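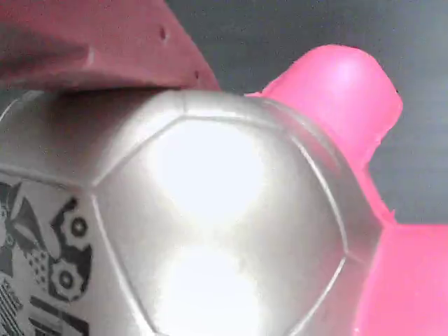
Photo: Rosalía Prieto / Brirngate Post

My nephew wants a silver football for his birthday. He doesn't mean a trophy, he means a proper ball you can kick, shiny all over like the inside of a crisp packet, preferably with some sort of mechanical business printed on it. Cogs are good, apparently. Cogs are very good. I said I'd think about it, and I have now been thinking about it for longer than any adult should.

My first reaction was my dad's. He believed a football should be white, or at a push orange if there was snow, and he'd have looked at a silver one the way he looked at coloured bathroom suites. When I was a girl we had one ball between the whole of our road and it was brown by the end of its first week. You couldn't have said what was printed on it. I don't think we'd have cared.

But then I remember the shop. There was a sports shop on the corner in Brirngate called Hemell, long gone now, and the balls hung in a net above the till. I used to stand under that net while my mum argued about the price of plimsolls, and I wanted the flashiest one up there so badly it made my teeth hurt. So I can't really pretend children have suddenly become shallow. We were every bit as shallow, we just had less to be shallow about!

I've come round to silver balls, is what I'm saying, or most of the way round. Look at how the light sits on one. You get those great white blobs of glare, and then it all goes soft and grey towards the seams, and the hexagon at the front looks like something off a spaceship. A plain white ball can't do that. It's a lovely object, and I don't see why a thing that's going to be booted into a hedge shouldn't be lovely first.

Khôi Lương, who coaches the under-nines on the rec, disagrees with me completely. He says a shiny ball is a nightmare in low sun and that the kids spend the first ten minutes fighting over who gets to hold it. I put it to him that children fighting over who gets the ball is more or less the whole sport. He didn't laugh, but he'd had a long morning.

He does have a point about wear, I'll give him that. My neighbour Amnuay bought one for her two in October and kept it on top of the wardrobe for weeks so it wouldn't get scratched, with the result that they played with a tennis ball instead. That seems to me the real danger with a handsome ball, that the grown-ups get precious about it. We do it with good towels and we do it with the nice biscuits. I have a scarf I've owned for 26 years and worn, what, twice?

So if you buy the silver one, let it go outdoors. Let it lose its shine on the garage wall. The cogs will rub off and the panels will go the colour of old spoons, and your child will still know exactly which ball is theirs from the far end of the park — that was half the reason for wanting it.

I've ordered his. It comes with a pump, and he's getting it already blown up whatever the wrapping paper has to say about that.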